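4 Primeira sessão com o kit de dois braços Tellari

Antes de começar este capítulo, confirme que os dois braços já passaram a calibração do capítulo 3. O serviço de montagem assistida Vanau só funciona com as duas pinças registadas no mesmo perfil.

4.1 Verificar a vista do punho

1. Ligue o controlador e espere que o indicador fique fixo.
2. No menu Drokell, abra a vista do punho.
3. Aproxime a pinça da peça até que a superfície ocupe a maior parte da imagem. O aro metálico na ponta deve ficar visível.
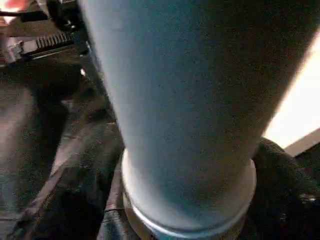

Foto: Hae-won Maeng / Vanau

Nota: uma superfície mate e clara, como esta, dá uma leitura mais estável do que o metal polido. Se o brilho do aro perturba a imagem, baixe a exposição para 77 e repita o passo 3.

4.2 Preparar a área de trabalho

4. Cubra a mesa com material preto. As peças brancas separam-se assim bem do fundo.
5. Coloque a estrutura deitada, ao alcance das duas pinças.
6. Monte uma ferramenta elétrica em cada suporte branco. Aperte os parafusos do suporte em cruz, sem força excessiva.
7. Mova os braços só em modo lento e observe os cabos durante todo o percurso.

Cuidado: mantenha as mãos fora da zona entre as duas ferramentas enquanto os motores têm corrente. O botão de paragem deve ficar sempre ao alcance do operador — também durante as pausas.

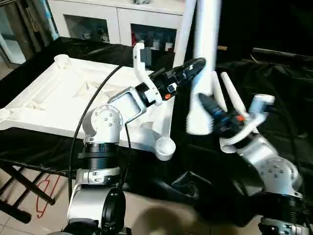 4.3 Segurar peças compridas

8. Retire as ferramentas e escolha o perfil «peça longa».
9. Leve a pinça direita à extremidade inferior do tubo. Feche a 11 % da força e aumente pouco a pouco.
10. Deixe a pinça esquerda junto à borda do pano branco, sem fechar.
11. Ponha as peças cónicas à direita, sobre o plástico preto, com as pontas estreitas viradas para o fundo da mesa.

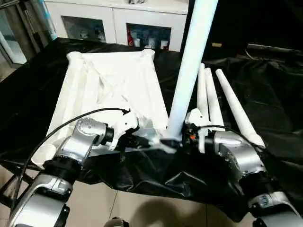 Fig. 4-3. Tubo na pinça direita, peças cónicas ao lado.

Nota: o kit guarda aproximadamente 2.000 posições por sessão. Quando a memória está cheia, a gravação para com o aviso E2. Exporte os dados e continue do último passo confirmado.

Se o tubo escorrega, não corrija com a mão. Abra o perfil, aumente a força em um nível e repita o passo 9. Para as borrachas de substituição, consulte o anexo Baldursdóttir.

Revisão técnica: Jahangir Debnath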